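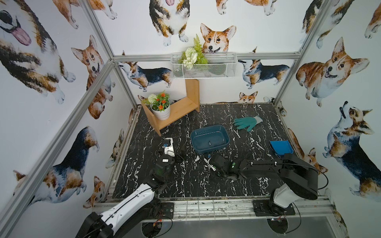
How many demonstrations should I record before I try training on them?

Fifty good ones is where we start in this course, all of the same task, and all recorded after you have thrown away your practice runs. You may end up wanting more, but fifty is enough to tell you whether your setup and your habits are sound, and it is a much cheaper moment to find a mistake than after several hundred.

Unit 6: Teaching by Showing
Course notes, prepared by Špela Milošević, with additions by Dulce Contreras

I get that question every September, usually in the first ten minutes, so I have moved it to the top of the handout. The rest of these notes is longer than I meant it to be (Dulce warned me), but please read it before your first lab slot and bring it along with you. There is space in the margins for a reason.

Two ways to show a robot something

In the first way, you take hold of the arm itself and move it through the task. The motors are set so the arm gives when you push it, and the joint positions are saved as you go. People tend to love this the first time they try it, and it really is a lovely way to get a feel for where the elbow goes when the hand goes somewhere else. The trouble is that your own arms and head are in every camera view, and that moving two arms this way at once takes more hands than most of us have.

In the second way, you sit or stand away from the workspace and drive the arms remotely. You might use a pair of smaller arms that you hold and the big ones copy, or a handheld controller, or a plain joystick if you are very patient. Your body stays out of the pictures, and both grippers can be in use together. What you give up is touch. You will not feel the glove snag on the rim of the basket, and you will have to learn to see it.

We do one session of the first kind and then spend the remainder of the unit on the second.

Before you record anything

Write the task down in one sentence. I mean this quite literally, on paper. "Put the glove in the basket" is a good sentence. "Tidy up" is not, at least for your first set, because you and your partner will tidy differently and the recordings will disagree with each other. If your sentence needs the word "and" more than once, split it into two tasks.

Then decide what counts as the beginning and what counts as the end. For the glove task, we begin with both grippers lifted clear of the table and the glove lying flat, and we end when the glove is in the basket, the fingers are open, and both arms are back where they started. An astonishing number of bad recordings are simply good recordings that stopped a second too soon.

Decide, too, what is allowed to vary. Move the glove a little each time, turn it a little, let the fingers point different ways. Leave the shelf and the plant alone for the first fifty. Once you have something that works you can start shifting the other things, one at a time, and you will learn a great deal from which change breaks it. 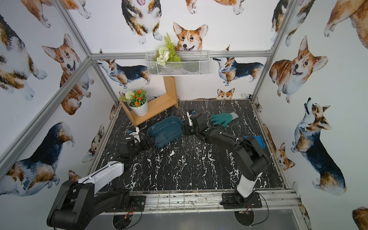
Soft things deserve a few extra words, as they cause most of the sighing in the lab. A dustpan keeps its shape when you pick it up. A glove folds, droops, and leaves a finger behind. Come down slowly over the thickest part, close the gripper, and wait a moment before you lift. If a finger is trailing, lower it and take hold again, and keep that in the recording. Those small repairs are worth having! A model that has only ever seen perfect grasps has no idea what to do after a poor one.

Stray mistakes are another matter. If you bump the basket with your elbow joint, or scratch your nose and the arm goes sailing off, stop and discard the run. The difference, as Dulce puts it to her groups, is whether you would want the robot to copy you. A careful second try, certainly. A sneeze, no.

Driving two arms

Beginners tend to forget one arm entirely while they fuss with the other, and the forgotten one drifts. Choose a resting place for each gripper and go back to it whenever that hand has nothing to do. Talk to your partner while you drive — "left is holding, right is coming in" — even if it feels silly. It slows you down to about the right pace, and the person at the keyboard knows when to be ready on the stop button.

Keep the speed even. You will get faster over the session without noticing, and your last recordings will look as though a different person made them. Some groups put on quiet music to hold a steady pace, and I have no objection so long as the next bench doesn't either.

Take a break after every 10 runs. Stand up, look out of the window, shake out your wrists. Swap drivers after the break if you like, but write down who drove which runs.

What to write in the log

The log sheets are in the Elton folder, and the recording program, Vutorent, will give each run its own number. Please put that number on the sheet along with the driver's initials, the outcome (finished, repaired, or discarded), and anything odd. "Glove landed half over the rim, pushed it in" is a perfect note. "Weird" is one I have received more than once and could do nothing with.

Last year's Valdovinos group handed in 468 runs, which was a heroic amount of work, and then found that they had changed their starting position partway through and had not written down when. Dulce and the four of them spent a long afternoon watching the recordings back to find the place. They were very good-humored about it. I would still rather you spent your afternoon some other way.

Looking back over your runs

Watch your first six recordings in full before making any more. Watch them through the cameras only, and ask whether you could do the task yourself if that was all you could see. If the gripper hides the glove at the very moment it closes in every view, the model will be guessing there too, and you may want to come in from a different side.

For next time

Bring your one-sentence task, your start and end written out, and a list of two things you plan to vary. Read the first half of the Piranine lab guide, up to the part on calibration, which we will do together. Long sleeves should be rolled up for the hands-on session and hair tied back. If you are nervous about driving the arms, come and find me or Dulce before your slot and we will let you practice for a while with the recorder switched off.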